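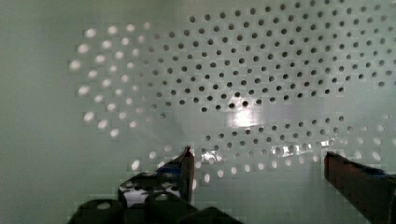

助成事業 中間報告
バンド「Skirkon」初アルバム制作および地域公演
報告者:音楽レーベル Cikance 制作担当

いつもご支援いただきありがとうございます。前回の報告から今回までの進み具合をお知らせします。先に書いてしまうと、かなりいい感じです!

録音について
ベーシックトラック(ドラム、ベース、リズムギター)は全曲録り終えました。スタジオ Phuthong の大きいほうの部屋を使い、三人で向かい合って一発録りしています。申請時にはクリックに合わせて別々に録る計画でしたが、試しに一緒に鳴らしてみたら勢いがまるで違い、その日のうちに方針を変えました。スタジオの利用日数は予定内に収まっています。テンポが揺れる曲もありますが、サビ前で少し前のめりになるところなど、このバンドの一番おいしい部分なので直しません。

歌は半分ほど残っています。ボーカルが喉を痛めて2週間休んだためです。いまは復調して、むしろ高いところが前より伸びるようになりました。コーラスは全員で歌う予定で、毎回練習の最後に合わせています(ドラムが意外とうまいです)。

公演について
5月の公演は、会場の Loveo に254人のお客様を迎えました。Skirkon の単独公演としては過去最多です。新曲を2曲、録音に先がけて演奏したところ、片方は二番からもう手拍子が起きていて、袖で聴いていて鳥肌が立ちました。物販ではデモ音源が早々に売り切れ、追加の要望を多くいただいています。反省点は入場です。受付がひとつしかなく、開演が18分押しました。次回は前売りと当日の列を分けます。

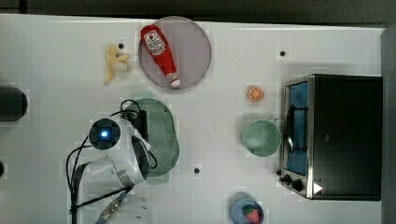
ジャケットと歌詞カードの作業も始まりました。曲が騒がしいぶん、絵柄は台所や食卓のような身近なところから持ってきたいというのがメンバーの希望で、黒地に炎や髑髏という案は最初の打ち合わせで消えています。配色はまだ決定前ですが、くすんだ藤色の丸い皿に真っ赤なおもちゃのケチャップが斜めにのっている、あの取り合わせがいまのところ有力です。赤を題字に、藤色を地に使い、裏面には緑を少しだけ足すつもりでいます。印刷の見積もりは二社から取り寄せ中で、紙を厚くすると予算を少し超えるため、歌詞カードの頁数で調整します。

予算の執行
スタジオ代と会場費は支払い済みです。ボーカル休養中の予約は先方のご厚意で振り替えていただき、キャンセル料は発生していません。浮いた交通費は、ギターアンプの修理に充てたいと考えています。費目間の変更になりますので、別紙の申請書をご確認ください。

今後の予定
残りの歌とギターソロを録ったあと、ミックスに入ります。曲順は一曲目だけ決まっていて、あとは毎日のように入れ替わっています。ラフミックスができた曲から順に音源をお送りします。できれば大きめの音で聴いてください。

また、次の日曜の午後に公開リハーサルを行います。担当の皆様もぜひお立ち寄りください。入口は建物の裏手、機材搬入口の隣です。耳栓は受付に用意しておきます。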